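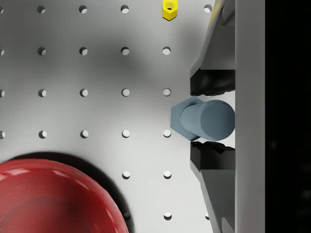 Figure 4.1 A hex bolt held between the gripper's two fingertip pads, in simulation.

Chapter 4: Trying a Kit Before You Buy It

Let's begin, dear reader, with the Neststead starter kit, which Skinholm sells for $503 and which comes with a simulated workroom, so you can spend a happy evening (or three!) picking up bolts before any hardware reaches your bench.

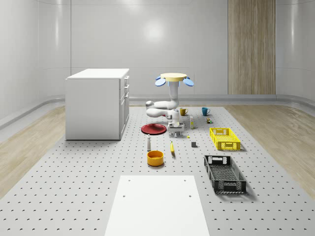 Mugs, crates and a banana all make good practice, and Henrike Stöcker suggests 20 tries with each object before you judge the gripper.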